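Robot Systems in Practice
Unit 4: Failure analysis
Handout: The false "holding" flag in the Meden pick task
Prepared by Huia Ashby

Read before the lab. You will need the log viewer and your notes on state machines from the previous unit.

4.1 Background

Meden is the pick-and-place task used in the second half of this course. It runs in the Ninen simulator. A single arm with a two-finger gripper picks a named item from a cluttered counter, moves it to a target and lets go. The controller is a plain state machine: APPROACH, CLOSE, LIFT, TRANSFER, RELEASE, RETREAT. Each state has an exit test, and the run is scored from the last exit test that passed.

The fault covered here was found in February, when a batch of 129 runs was checked against the stored object positions. The controller had reported success in all 129. In 16 of them the item was not at the target when the run ended. No alarm had been raised and no run had timed out.

A fault of this kind is called a silent failure. The machine does the wrong thing and reports the right one. It is harder to deal with than a crash, as a crash at least marks its own position in the log.

4.2 What the controller believed

The exit test for CLOSE used one signal, the gap between the fingers. The gripper driver, written at Whitcombe and named Relletti, set a flag called "holding" when two conditions were met:

(a) the fingers had been told to close fully
(b) the fingers had stopped moving before the gap reached zero

The reasoning was that if the fingers stop early, something must be between them. For a smooth block with parallel sides this works well enough. For an item with an uneven surface it is weaker. The fingers may meet a high spot near one edge of the item and stop, with very little contact area on either side. Condition (b) is met and the flag is set. Once the arm begins to move, the item can turn about the high spot and slide out.

The flag was then latched. It was written once, at the end of CLOSE, and read by LIFT, TRANSFER and RELEASE. None of these states measured the gap again. An item lost during TRANSFER was still "held" as far as the controller was concerned, and RELEASE passed its exit test simply by opening the fingers.

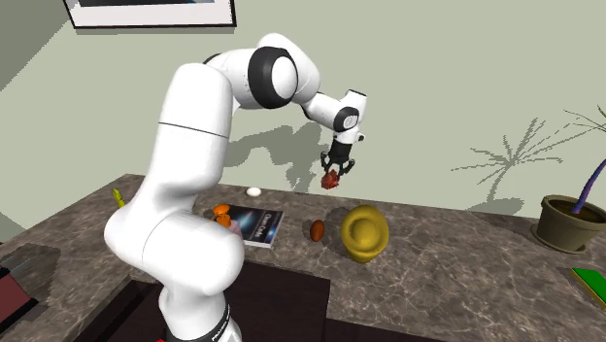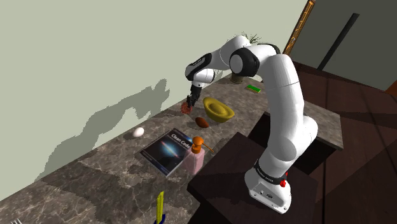 Figure 4.1. The Meden task in simulation, two renders. In both, the gripper has a small rough-surfaced item between its fingers, clear of the counter.

A still render does not settle the question of grip quality. Contact between finger and item is a matter of forces and contact points, and these have to be read from the log. Students often judge a grasp by eye from the render and move on. Do not do this in the lab report.

4.3 Sorting the failures

The 16 failed runs were replayed with contact logging turned on. They fell into two groups.

Group A, 12 runs. The item slipped out after LIFT had started. The gap signal dropped toward zero at the moment of loss and stayed there. The information needed to catch the fault was in the log the whole time, but no state was reading it.

Group B, four runs. The item was carried to the target and then stayed in contact with one finger as the gripper opened. It was pulled along during the first part of RETREAT and came to rest outside the target area. The gap signal looked normal throughout, so a better "holding" test would not have caught these.

Note that both groups gave the same report, and a single fix aimed at the larger group would have left the smaller one in place. Sort failures by mechanism before changing any code.

4.4 Changes made

1. The latch was removed. "Holding" is now computed on every control cycle from the current gap.

2. LIFT begins with a short test raise of 2 cm and a pause. If the gap changes by more than the set limit during the pause, the controller goes back to APPROACH.

3. A loss during TRANSFER now stops the arm and ends the run with its own error code. The controller does not try to recover the item by itself. It has no reliable position for the item after a drop, and a search move over a cluttered counter may strike other things.

4. RELEASE now has an exit test on the item and not on the fingers. In simulation the item position is read directly. On a real cell this would need a camera or a sensor under the target - the test does not carry over for free.

Change 4 is the one most often argued about in class. Reading the true position from the simulator is acceptable for scoring. It is not acceptable as an input to the controller if the controller is meant to run on hardware later. In the current version the retry logic does read it, and this is listed as an open defect.

4.5 Safety note

On hardware, a latched "holding" flag is a hazard as well as a scoring error. A dropped part may land in a walkway, and an operator who trusts the status display may reach in at the wrong time. Status signals shown to people must be live, or must be marked with the time they were last measured.

4.6 For the lab

Load one Group A log and one Group B log. Plot the finger gap against time and mark each state change. Write down the earliest cycle at which the fault could have been detected, and name the signal you would use. Then draft an exit test for RELEASE that uses no simulator ground truth. Bring the plots on paper.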